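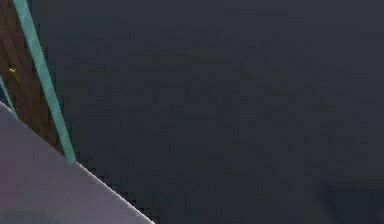
Annelore Kramer
Community host, Beach & Boat Trips board

Is the half-day snorkel trip out of Durkley worth it with kids?

We're in Durkley for a week in August and my two are desperate to see the reef! The Vallance boats leave at 8 in the morning and the desk at our rental quoted 2,332 for the four of us, masks and lunch included. Has anyone done it lately? I'd love to know how long you get in the water, and if there's shade on board (my youngest burns in no time). Also, do they take you to the second bay or is that only on the full-day trip?
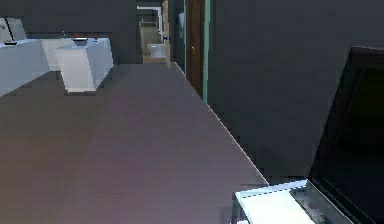

Replies

Saraç
Oh, you'll have a great time! We went with Vallance last summer and my daughter still talks about the turtles. You get 2 long swims, one at the outer reef and one in a sandy cove where little ones can stand up – perfect for nervous swimmers. There's a canopy over the back half of the boat, so get to the pier early and grab those seats. The second bay was full-day only when we went. Lunch was rice, grilled fish and a mountain of watermelon.
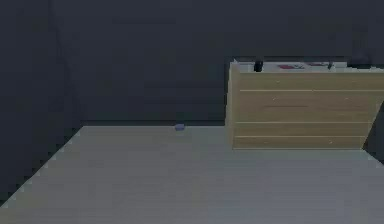 Inside, floor and chest of drawers

Do ask for kids' masks when you book, not at the pier. They ran out of small ones and we ended up sharing. And walk down to the Vallance hut yourself the evening before! The rental desks add their own fee, and the hut will also tell you if the wind looks bad, in which case they'll move you to another morning without any fuss.
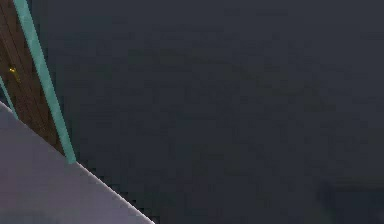

One more thing on timing – we were back on the pier by lunchtime plus a bit, so you still have the whole afternoon for the beach or a nap. Have fun and please post how it goes!

Veseo
never did the boat but the beach at Durkley is great for kids. bring water shoes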